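Lasdale Community Rooms
Ground floor walk-through, March
Checked by: Randa Khasawneh
Second signature: Tamer Srour
Rooms covered: entry hall, kitchen, Makokha Room, lounge, back stairs

Mark each line OK, FIX or WATCH. Write a comment for anything that is not OK.

1. Entry hall

Front door closes and latches without a push: OK
Floor mat lies flat: FIX. The corner nearest the coat hooks curls up. Taped for now. Replacement ordered from Famlow.
Exit sign lit: OK
Extinguisher in bracket, pin in place, needle in green: OK
Evacuation plan posted: WATCH. The plan still shows the old storage closet as a way out. Imad has the corrected drawing.

2. Kitchen

Range hood filter clean: FIX. Greasy again. It was washed in January, so the cooking group needs to do it more often than the sheet says.
Hot water at sink: 11 seconds to run warm. Acceptable.
Outlet beside the sink trips and resets on test: OK
First aid box stocked: FIX. Out of burn gel and down to 2 large bandages.
Knives stored in the locked drawer: OK. Key is back on its hook.

3. Makokha Room

Posted occupancy limit is 73. The sign is readable from the door: OK
Stacked chairs no more than six high: FIX. Two stacks by the window were higher. Restacked during the walk-through.
Both doors unlocked from inside: OK
Ceiling tiles: WATCH. Brown stain over the radiator, same size as last time. Ravindra Shakya marked the outline in pencil so we can tell if it grows.

4. Lounge

Furniture steady, no loose legs: OK
Television sits level and fully on its cabinet: OK
Cords kept off the walking path: OK after moving the lamp. The lamp cord ran across to the far wall.
Bulbs no higher than 100 watts in the floor lamps: OK
Window opens and stays open: FIX. Sash drops. Do not prop it with a book.
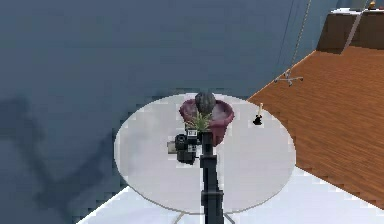
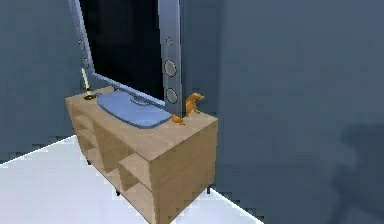

Lounge: round white table first, television and cabinet second.

Comment from Tamer: I would like the lounge checked in the evening next time. The complaints about dim light all come after 7 p.m. and we keep going in at noon.

5. Back stairs

Handrail tight along its full length: FIX. Bottom bracket turns by hand. Needs longer screws, and the plaster behind it may be soft.
Tread edges visible: WATCH. The yellow strip is worn on the lower steps.
Nothing stored under the stairs: FIX. Paint cans and a folded stroller. Issa Zein will ask whose stroller it is.
Light switch works at top and bottom: OK

Carried over from last time

Elier was due to service the boiler and has not sent a new date. Randa to call.
Spare key list is still missing one name.

Handrail and stair storage come first. Stairs stay closed to groups until the bracket is fixed.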